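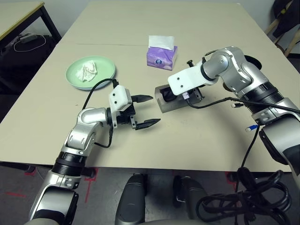

ovcombe_jen
Does anyone else's household treat the dinner plate as a wastebasket? I am asking about tissues. A person blows their nose, looks at the trash can, looks at the plate, and picks the plate. Ours are the pale green ones, round and shallow, and one crumpled white tissue in the middle is all it takes to make a plate look like a sad salad. The purple cube of tissues is on the same table, so I can't even claim supplies are the problem. It's the second half of the job that gets skipped. What do you all do?

plistach40
Move the box. We had ours in the middle of the table for years and people used tissues as napkins, coasters and once a bookmark. Put it on a shelf next to the trash and the plates stay clean.

ovcombe_jen
Tried it. They walked over, took 3 and came back to the table.

gravyboat151
I'm going to defend the plate. A used tissue on a plate is going to get carried to the kitchen with the plate. A used tissue on the table stays there until spring. Your people have a system, you just don't like it.

csizmadia_fan
The system ends with a wet tissue in the dishwasher filter. Ask me how I spent last July.

gravyboat151
So scrape the plate first? We scrape for peas.

csizmadia_fan
Peas don't dissolve and come back as gray fluff on every glass you own.

Vanden
Get a small lidded can for the table. Mine cost next to nothing and holds some 40 tissues before it needs emptying. Yes, it looks like a hotel breakfast buffet. I have made my peace with that.

plistach40
A trash can on the dining table. I have read it twice and I'm still against it.

Vanden
You used to keep a bookmark made of tissue, I'm not taking notes from you.

ovcombe_jen
I think I could live with the little can if it had a lid – no lid and it's just a deeper plate. My other idea was cloth handkerchiefs, but then I'd be the one washing them.

gravyboat151
Handkerchiefs will end up on the plate too.

ovcombe_jen
Yeah. Ordering the can. Two of them, one for the couch.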